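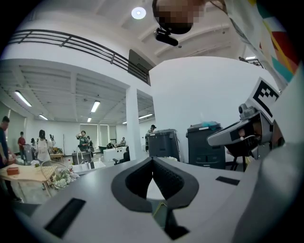
손에 쥐는 그리퍼에 달린 카메라로 본 작업 공간. 오른쪽 손가락부 위에 흑백 마커가 붙어 있다. (사진 제공: 스티넌트)

**스티넌트, 손으로 가르치는 로봇 시연 데이터 ‘도스탄스’ 공개**

*로봇 없이 사람이 직접 시연한 3599건 수록, 연구·교육 목적 무료 이용*

2022-10-19 — 로봇 조작 학습을 연구하는 스티넌트(Stinent)는 사람이 그리퍼를 손에 쥐고 작업을 해 보이며 모은 시연 데이터 모음 ‘도스탄스(Dostance)’를 오늘 공개한다고 밝혔다. 첫 공개분에는 시연 3599건이 담겼으며, 이 가운데 2288건에는 작업 단계별 한국어 설명이 함께 붙어 있다. 연구와 교육 목적이라면 누구나 무료로 내려받아 쓸 수 있다.

도스탄스의 시연은 모두 손으로 이루어졌다. 시연자는 그리퍼를 들고 컵을 옮기거나 수건을 접고, 서랍을 열어 물건을 넣는다. 그동안 그리퍼에 달린 카메라가 손끝의 시점에서 영상을 기록하고, 손가락부에 붙은 마커로 그리퍼가 얼마나 벌어졌는지를 계산한다. 이렇게 얻은 손의 궤적과 개폐 정보는 로봇 팔이 따라 할 수 있는 형식으로 변환된다.

개발을 이끈 틸리니 몰라(Thilini Mollah) 연구책임자는 “처음 그리퍼를 잡아 본 분도 잠깐 연습하면 금세 자기 방식대로 움직이기 시작한다”며 “같은 컵을 옮겨도 어떤 분은 옆에서 잡고 어떤 분은 위에서 잡는데, 그 차이가 데이터에 그대로 남는다는 점이 저희에게는 정말 반가웠다”고 말했다.

**사람들이 오가는 공간에서 그대로**

스티넌트는 이번 수집을 위해 별도의 촬영실을 꾸미지 않았다. 시연은 지난 7월부터 공용 작업 공간 ‘에르되시(Erdős)’와 일반 가정, 소규모 공방에서 진행됐다. 조명과 가구 배치를 통일하지 않았고, 주변에서 다른 사람들이 일하거나 쉬는 동안에도 기록을 이어 갔다. 영상에 들어온 사람의 얼굴은 공개 전에 모자이크로 처리했다.

현장 수집을 맡은 마르셀라 후데츠(Marcela Hudec)는 “천장 조명이 줄지어 켜진 넓은 방과 창가의 작은 부엌은 카메라에 전혀 다르게 잡힌다”면서 “로봇이 나중에 일할 곳도 그런 곳들이니, 배경이 복잡할수록 팀원들이 오히려 신이 났다”고 전했다. 시연자가 물건을 떨어뜨리거나 한 번에 집지 못한 기록도 지우지 않고 ‘재시도’ 표시를 달아 함께 실었다.

**원격 조종 시연과도 나란히 비교**

도스탄스에는 같은 작업을 원격 조종으로 수행한 비교용 기록도 별도 묶음으로 들어 있다. 조종자가 화면을 보며 로봇 팔을 움직인 기록으로, 앞서 밝힌 손 시연 건수에는 포함되지 않는다. 두 방식은 시간 간격과 좌표 표기를 맞춰 두어 한 화면에서 나란히 재생할 수 있다.

레자울 사마라쿤(Rezaul Samarakoon) 연구원은 “수건 접기처럼 손목을 많이 쓰는 작업은 손 시연에서 동작이 훨씬 매끄럽게 이어졌고, 좁은 틈에 부품을 끼우는 작업에서는 원격 조종 기록이 로봇의 움직임 한계를 잘 보여 주었다”고 설명했다. 그는 “둘을 섞어 학습시켰을 때의 결과는 아직 정리하는 중이며, 외부 연구자들이 저희보다 먼저 재미있는 조합을 찾아 주셔도 무척 기쁠 것”이라고 덧붙였다.

**재생 도구 ‘에이벡스’도 함께 제공**

데이터를 살펴볼 수 있는 재생 도구 ‘에이벡스(Avex)’도 같은 날 배포된다. 에이벡스에서는 영상과 그리퍼 궤적, 개폐 폭 그래프를 함께 볼 수 있고, 원하는 구간만 잘라 내보낼 수 있다. 마커가 가려져 개폐 폭을 읽지 못한 구간은 그래프에 회색으로 나타난다. 일반 노트북에서도 실행되며, 설치 안내서는 한국어와 영어로 제공된다.

도구를 만든 산다말리 리야나게(Sandamali Liyanage)는 “시연 하나를 불러와 천천히 넘겨 보면 사람이 물건을 잡기 직전에 손목을 살짝 트는 순간이 보인다”며 “저도 만들면서 한참을 들여다봤고, 수업에서 학생들과 함께 봐도 좋을 것”이라고 말했다.

**체험 행사와 추가 공개 계획**

스티넌트는 공개를 기념해 에르되시에서 체험 행사를 연다. 참가자는 그리퍼를 직접 들고 간단한 정리 작업을 시연한 뒤, 자신의 기록을 에이벡스로 확인할 수 있다. 체험은 한 조에 3명씩, 약 2시간 동안 진행된다. 체험 중 남긴 기록은 본인이 동의한 경우에만 이후 공개분에 포함되며, 동의하지 않은 기록은 행사 당일 삭제한다.

행사 운영을 담당하는 엘스 더 한(Els De Haan)은 “로봇을 다뤄 본 경험은 전혀 필요 없다”며 “요리를 하는 분, 옷을 수선하는 분, 화분을 가꾸는 분처럼 손을 많이 쓰는 분들의 시연을 꼭 보고 싶다”고 참여를 청했다.

다음 공개분에는 그리퍼 두 개를 양손에 들고 하는 작업이 추가된다. 병뚜껑 열기와 상자 포장 시연을 현재 수집하고 있으며, 공개 일정은 데이터 점검을 마친 뒤 안내할 예정이다.

**이용 및 문의**

데이터 이용 신청과 체험 행사 접수는 스티넌트 누리집의 도스탄스 페이지에서 받는다. 취재 및 사진 자료 요청은 스티넌트 홍보 담당 엘스 더 한에게 하면 된다.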